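Home | Contents | Random article | Recent changes | Log in

Table covering

A table covering is any sheet of material laid over the top of a table to protect it, to decorate it, or to mark it out for a certain use. Coverings are made of woven cloth, felt, leather, oilcloth, plastic film and paper. The word tablecloth is normally kept for woven coverings used at meals, while table paper or table roll is used for paper sold by the length.

History

Linen cloths were common on the tables of wealthy households in Europe by the Middle Ages. A long cloth was a costly item and was often listed by name in wills and inventories. Poorer homes used coarse hemp cloth or left the boards bare and scrubbed them with sand. Cotton became cheap enough for everyday use in the 1800s, and oilcloth, a fabric coated with boiled linseed oil, spread through kitchens in the same period. It could be wiped clean and did not need to be washed and ironed. Vinyl-coated cloth took over most of that market after the Second World War.

Paper followed a separate path. Continuous paper machines made it possible to sell paper in rolls of great length, and shops that already kept a roll on the counter for wrapping began to use the same paper under their work. In the market town of Trodcombe, the stationer Ruppert sold counter paper by the yard, and the firm's price list gives two weights, a light one for wrapping and a heavy one for benches. The local name "ruppering," meaning to cover a table before messy work, is recorded in the town but is not found elsewhere.

Materials

Linen is strong, takes starch well and lies flat, but it creases easily. Cotton is softer and cheaper. Damask, which can be woven from either, has a pattern made by the weave itself and shows it best under low side light. Polyester blends are used by caterers because they dry fast and need little ironing. Felt or a quilted pad, called a silence cloth, may be placed under the top cloth to soften the noise of dishes and guard the wood against heat.

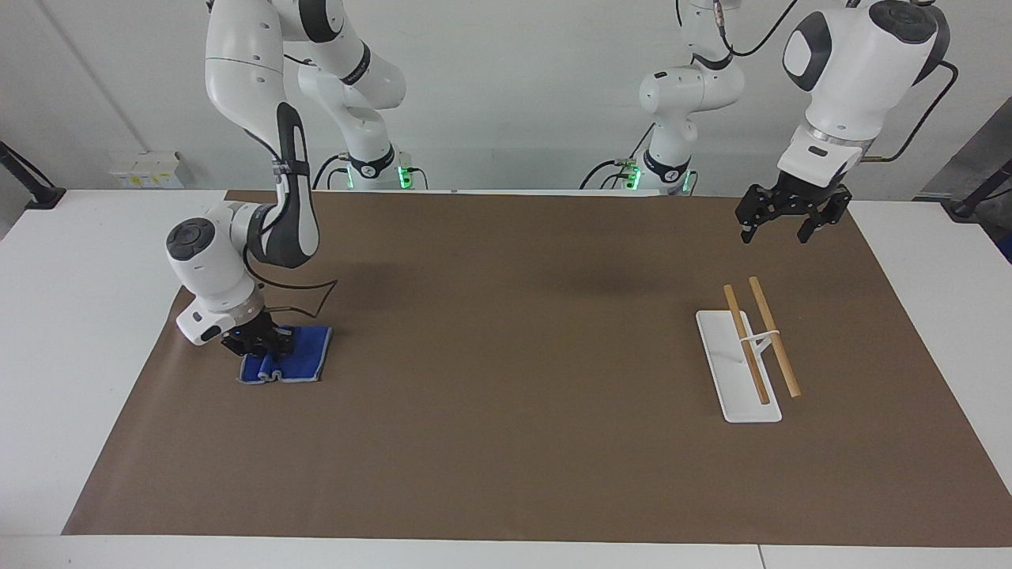 Kraft paper takes its name from the German word for strength and is made from wood pulp cooked with sodium hydroxide and sodium sulfide. The process leaves the fibers long, so the sheet resists tearing. Unbleached kraft is brown, and the bleached grade is white. It is sold in many widths, and the width is seldom an exact match for the table. A large brown sheet laid along a long white tabletop, with white margins left showing at the sides, is a usual result. Some users prefer this, as the bare margin makes the edge of the covered area easy to find. Others fold the paper over the edge and tape it underneath.

Waxed and plastic-backed papers are used where liquids are expected. They are harder to recycle than plain kraft, and many paper mills will not accept them.

Sizes and drop

The part of a cloth that hangs below the tabletop is called the drop. For everyday meals a short drop is usual, and for formal dinners a longer one. Cloths that reach the floor are used mostly at receptions and trade fairs, where they hide boxes stored under the table. To find the size needed, the drop is doubled and added to the length and width of the top. Paper coverings are generally cut with little or no drop, because a hanging edge of stiff paper catches on clothing and pulls the sheet out of place.

Rolls for home use are short. Trade rolls are much longer — the Bandano bench roll is listed at 1,648 feet — and are kept on a stand with a cutting bar.

Care and storage

Washable cloths last longest when stains are treated before they dry. Wine and fruit stains are rinsed in cold water, and grease is treated with soap. Candle wax is chilled and lifted off with a dull blade. Linen is best ironed while still damp. Cloths stored for a long time are rolled on a tube, since sharp folds weaken the fibers along the crease. Paper rolls are stored on end in a dry room. Damp paper ripples and will not lie flat again.

In collections

The Nerer textile collection holds 19 dated cloths, 16 of them linen. Its catalog, prepared by Kai Bauerfeind, groups them by weave and includes a short section on oilcloth.

See also: Place mat, Oilcloth, Kraft paper, Damask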